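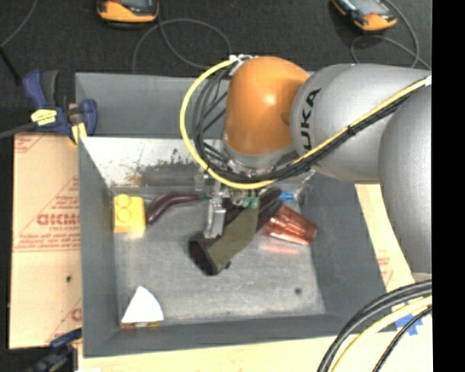
Page last changed: 2025-02-01

We use cookies to remember your settings. Accept | Manage

Public Health and Government, Unit 5
Reading a quarantine announcement
Notes by Sumathi Rai

Start with the Numar order, which you should have read before class. The district closed its roads for 14 days after a run of measles cases, and the health office later declared the closure a success. Cases did go down. They had already started to go down the week before, and the office's own chart shows it if you look at the date of first rash instead of the date of report. Most newspapers used the date of report.

Questions to bring to any order of this kind:

- Who signed it, and under what law? In Numar the governor signed, and the health officer's name appears only on the press release.
- Who is let through? Numar exempted freight, police and wedding parties of fewer than 772 guests. I have asked twice where that number came from and have had no answer.
- What would count as failure? The order doesn't say. An order that can't fail on paper will be called a success.

Compare Liltemeo, 3 valleys over, with much the same outbreak and no closure. It sent vaccination teams door to door and kept the markets open. Its curve looks a lot like Numar's. I would not make too much of this either. Liltemeo had fewer clinics reporting, so some cases were probably missed, and people who like the comparison tend to skip that part.

Chandrasekhar Mudaliar's chapter argues that closures work mainly by showing the public that the state is serious. Maybe. His evidence is one phone survey taken in December, when the roads were open again and the people answering had every reason to be in a better mood.

For next time: read the Preltlow order, pages 1 to 5, and mark every sentence that makes a claim about effect. Write down what data would be needed to check each one. Half a page is enough.

Recent handouts
Unit 4: Counting cases, counting reports
Unit 3: The Öztürkmen border closure
Unit 2: Who owns a health emergency?

Contact the department | Back to top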